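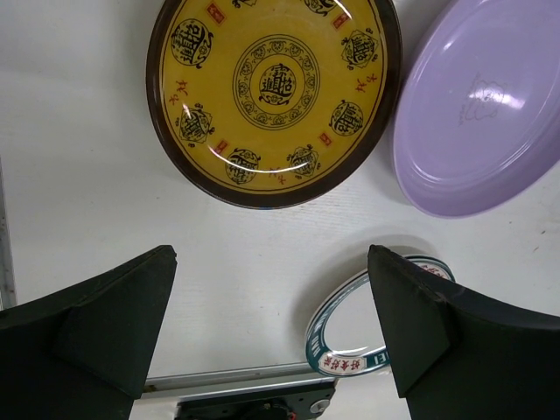
Figure 2. Wrist camera view with the fingers open over the table. Yellow round plate at top, lavender oval dish to its right, small oval plate at the right finger.

Section 2. Setting up and looking after the wrist camera and fingers

This section covers the Tekitz two-finger gripper when it is mounted with the Wonico wrist camera on a tabletop cell. It assumes the arm is already bolted down, powered and homed. If it is not, go back to Section 1.

Have these at hand before you begin:

Hex keys from the gripper kit
Lint-free cloth and plain water
The spare finger pair
The cell log

CAUTION: Put the arm in hold and close the air or power supply to the gripper before you put a hand between the fingers. The hold button on the screen does not release finger force.

2.1 Checking the view

Do this at the start of each shift, and again after any work on the wrist.

1. Move the arm to the VIEW position and open the fingers fully.

2. Open the live picture on the Wonico panel and set it to full size. Small previews hide the problems you are looking for.

3. Compare the fingers with Figure 2. They should come in from the two lower corners, with their tips pointing inward and bare table showing between them.

4. Look at the bottom of the picture. The metal rail should lie between the fingers. If it has dropped out of view or sits at a slant, the bracket has moved. Go to 2.3.

5. Save one picture to the reference folder. Do not overwrite the old one.

Note: A finger may hide part of a dish in this view. In Figure 2 the right finger covers much of the middle and right side of the small oval plate. This is normal with the fingers open and is not a reason to move the camera. Have the arm take a second picture from the SIDE position if the program needs the whole outline.

2.2 Setting the light for glazed dishes

Plates and bowls with a shiny glaze throw back the overhead lights. The reflections show as thin curved lines or as a wide bright patch, and the outline finder can take either one for a rim.

1. Place the dishes you will be running. Use the real ones - a matte test disk tells you nothing about glare.

2. Set exposure to 2000 and gain to 2.

3. Look for bright bands on the dishes. In Figure 2 there is a thin curved line across the lower left of the yellow plate and a bright white-violet glare over the drawing in the lavender dish.

4. If a band touches the outer rim, turn the light bar away from the dish a little and look again. Bands that stay well inside the rim can be left alone.

5. If turning the light does not help, lower exposure by 200 and repeat step 3. Do not go below 400.

6. Press STORE. Settings that are not stored are lost when the panel restarts.

Note: Printed lettering, stamps and pictures on a dish are handled by the "Ignore decoration" switch on the Outline page. Leave it on for patterned ware. A dark printed ring near the middle of a plate will otherwise be reported as a second, smaller plate.

Note: White dishes on a white table are the hardest case. A colored border usually gives the finder enough to work with. For plain white ware, use the gray mat.

2.3 Re-seating the camera bracket

1. Put the arm in hold and shut off the gripper supply.

2. Loosen the bracket screws half a turn. Do not take them out.

3. Push the bracket back against its stop until it will go no farther.

4. Tighten the screws evenly, a little on each in turn.

5. Restore the supply, return to VIEW and repeat 2.1.

6. Run the hand-eye routine from the Calibrate page. It must be run even if the view looks right.

CAUTION: Do not pull on the camera cable to straighten the view. The connector is not made to take a side load.

2.4 Inspecting the fingers

Tip wear shows first at the very end of the finger. The left tip in Figure 2 is blunt and slightly frayed. Compare your own fingers with the wear card in the kit.

1. With the supply off, wipe both fingers with a damp cloth and let them dry.

2. Run a fingertip along each gripping face. Fraying at the end only is acceptable. A split that runs up the face is not.

3. Press each tip sideways and let go. It should spring back at once.

4. Replace fingers as a pair, even if only one is worn. A new finger next to an old one will push dishes to one side.

5. Write the change in the cell log and run 2.1 again.

2.5 Cleaning the table

Crumbs and specks on the table do no harm to the gripper, but large ones can be picked up by the outline finder. Wipe the table whenever the panel shows "Small object ignored" more than once in a run. Use water only. Pálfi table surfaces go cloudy if cleaned with solvent.

Spare fingers, brackets and mats are ordered through Wellier. Give the gripper serial number with the order.

Section revised Friday, October 11, 2024. Replaces the March issue.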